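Two-arm bench kit from Silance - worth it for packing small jars?

jirnau_bench
Posted Thursday, June 19, 2025
Hi all! I promised a few of you a write-up of the Silance two-arm kit, so get comfortable. I've been putting it to work on sauce bottles and little jars, with a black divided tray between the arms. Setup took me 15 hours spread over evenings, mostly cable routing.

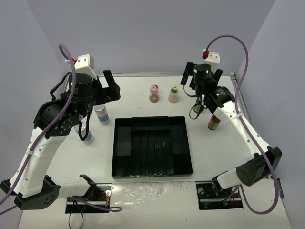

The manual is friendly but thin on calibration, and I ended up redoing mine twice. Support was lovely about it, I must say.

cadthorpe_lane
Thanks for this! How does it do with glass? I have the older Masilela set and it hates anything slippery.

jirnau_bench
Better than I expected, though I keep the speed low. Small bottles suit these fingers well.

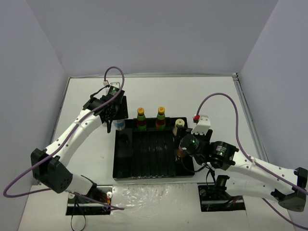
Right gripper with a small amber-brown bottle, over the tray

oldgearbox
I'm going to disagree a bit, sorry. I ran the same kit from February on and those big purple cable loops drove me up the wall. For the money I'd want them tucked away.

jirnau_bench
Fair, they do stick up! Mine haven't snagged yet, but I wouldn't put a shelf over them. The part I fuss over more is lining up above a jar. 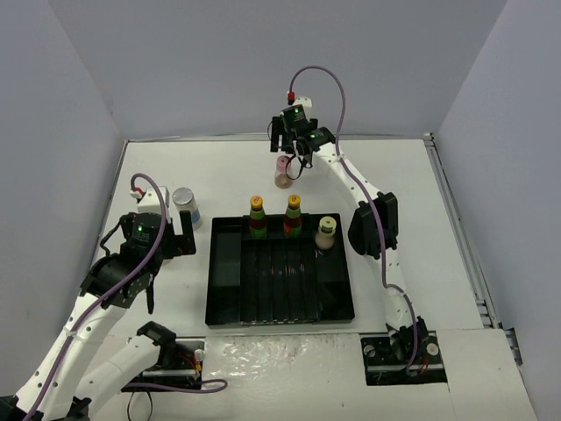
Right gripper open over the pink-lidded jar

cadthorpe_lane
Is the tray part of the kit?

jirnau_bench
No, I bought that separately. I do like having the ridges down the middle and flat sections at the sides.

oldgearbox
Still say one good arm beats two middling ones for this job. But I'll admit the reach toward the back is nice. 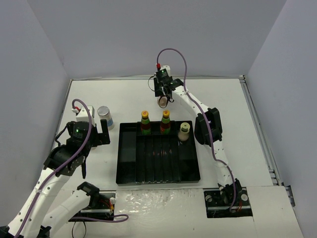 Right arm reaching to the back, two sauce bottles and the cream-colored jar along the tray's edge

cadthorpe_lane
You two have me leaning toward it, cables and all. Does anyone know if Silance sells spare fingers in pairs?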